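Roken アクリル段型ディスプレイスタンド 卓上用

品番 972
販売元 Metport 店舗什器部
カテゴリ 卓上什器/陳列台/透明タイプ

製品概要

Roken 972は、カウンターや受付台、休憩室のテーブルに置いて使用する卓上用の段型陳列台です。透明アクリル板で構成した細長い棚を階段状に配置し、菓子、小型飲料、小箱入りの商品を前後に重ならない高さで陳列できます。背板と側板に不透明な部材を使用していないため、設置面の色や木目がそのまま透けて見えます。什器の色を売場の色に合わせる必要はありません。

前モデルからの変更点は棚板前縁の処理と側板の差込溝の寸法です。前モデルの棚板は本製品の側板には取り付けできません。混用しないでください。

主な仕様

本体材質 透明アクリル(押出材)
表面処理 なし
切断面 前縁は鏡面仕上げ、その他は機械切削仕上げ
棚奥行 90mm(各段共通)
全高 311mm
組立方式 側板差込式、接着不要
滑り止め 透明シリコーン製 4個(底面四隅に貼付)
使用環境 屋内専用、直射日光の当たらない場所
色 クリアのみ

各寸法は組立後の外形値です。アクリル板は室温により伸縮するため、什器の間に隙間なくはめ込む設置は避けてください。左右に数ミリの余裕を取れば問題ありません。

陳列できる商品

棚板は奥行に対して横幅を長く取ってあります。想定している商品は次のとおりです。

バー状の菓子
最上段に横向きに寝かせて並べます。包装の長辺を棚の長手方向に合わせると、ロゴ面が上を向いた状態で端から端まで続けて配置できます。両端がギザ加工のピロー包装は、隣の商品と端が重なると傾くため、少し離して置いてください。

小箱、小袋
中段に等間隔で立てて並べます。黒や紺など濃色のパッケージは、透明棚の上では下の段の商品と輪郭が重なって見えることがあります。濃色品の手前の段には明るい色の商品を置くと識別しやすくなります。

小型ボトル飲料
下段に直立させて置きます。重心の高い商品を上段に置かないでください。上から見下ろす位置に設置する場合はキャップとラベル上部しか見えなくなるため、銘柄の区別が必要なときは棚札を併用してください。

平箱の菓子
棚奥行を超える箱は下段に寝かせ、一部を棚の外に出して置くことができます。この場合、箱の重心が棚板の上または設置面の上に確実に載っていることを確認してください。箱の荷重が棚板の前縁だけにかかる置き方は、欠けの原因になります。

陳列に適さないもの

加熱した容器、結露した容器、アルコールを含む液体が付着した容器は置かないでください。アルコールは切断面に細かいひび(クレージング)を生じさせます。瓶入り飲料は下段に限り使用できますが、棚板の上を滑らせて移動させると擦り傷が残ります。持ち上げて移動してください。

組立手順

1 棚板と側板の保護フィルムをすべて剥がします。溝の内側にフィルムが残っていると棚板が奥まで入りません。
2 側板の一方を平らな布の上に寝かせ、溝を上に向けます。
3 最下段の棚板から順に差し込みます。前縁の鏡面側が手前です。
4 もう一方の側板をかぶせ、手のひらで均等に押し込みます。木槌や金槌は使用しないでください。
5 本体を起こし、底面四隅に滑り止めを貼ります。
6 設置面に置き、対角を軽く押してがたつきの有無を確認します。

がたつく場合は側板の差し込みが浅いことがほとんどです。一度分解し、手順3からやり直してください。それでも解消しないときは設置面の水平を確認してください。

設置上の注意

照明の真下では棚の前縁に光の筋が出ます。透明アクリルの性質によるもので、不良ではありません。気になる場合はスタンドを照明に対して斜めに振ると、正面から見たときの映り込みが弱くなります。卓上の長辺に対して斜めに置く設置も可能ですが、通路側に角が出ないようにしてください。

テーブルが茶色やグレーなど中間色の場合、棚板の縁が目立ちにくく、手をぶつけやすくなります。人の出入りが多い場所では、側板の外側に目印となるシールを貼ることを推奨します。糊残りの少ない微粘着タイプを使用してください。

複数台を並べる場合は側板どうしを密着させず、指が入る程度の間隔をあけます。密着させると清掃のたびに側板が擦れ、透明度が落ちます。

清掃と保守

日常の清掃は、固く絞った柔らかい布で水拭きし、乾いた布で水分を取ります。油分が付いたときは、中性洗剤を薄めた水を使用します。シンナー、ベンジン、エタノール系の除菌剤、研磨剤入りの洗剤は使用できません。紙タオルでの乾拭きは細かい傷の原因になります。

静電気で埃が付きやすい環境では、アクリル用の帯電防止剤を布に取って塗布してください。本体への直接噴霧は溝に液が溜まるため避けてください。

棚板の溝部に菓子のくずが入った場合は、分解して水洗いします。温水を使う場合はぬるま湯までとし、食器洗浄機には入れないでください。洗浄後は立てて陰干しします。

補修部品

972-S 側板(左右1組)
972-T 棚板(1枚)
972-F 滑り止め(4個入)
972-P 棚札ホルダー(別売、前縁差込式)

棚板は段ごとの区別がなく、どの段にも使用できます。側板は左右があり、1枚のみの供給は行っていません。

梱包と納期

部材は平積みで、各板の間に薄葉紙を挟んで出荷します。外装箱は再梱包に使えるため、移設や保管の予定がある場合は捨てずに保管してください。金曜の正午までに受け付けた注文は、在庫がある場合に限り当日出荷となります。9月は売場の入替時期と重なり、棚板単品の納期が延びることがあります。

到着時に板の割れ、欠けがあった場合は、組み立てずに什器部の担当、Irina Marinescuまでご連絡ください。組立後の欠けは保証の対象外です。寸法図と溝部の詳細図は、設計担当のLucian Barbuが管理しており、ご希望に応じて送付します。

関連製品

Drindach 平台トレー(透明、浅型)
Vlad 棚札セット(無地)
Roken 交換用側板 低床型

低床型の側板に本製品の棚板を組み合わせることはできますが、段差が小さくなるため、小型ボトルを下段に置くと中段の商品が隠れます。菓子のみの陳列に使用してください。 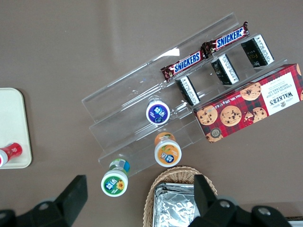 棚板だけを買い足して段数を増やすことはできますか。

段数は側板の溝の数で決まるため、棚板を追加しても増やせません。段を増やす場合は、スタンドをもう1台、間隔をあけて横に並べてください。棚板の単品(972-T)は、割れや傷が生じたときの交換用です。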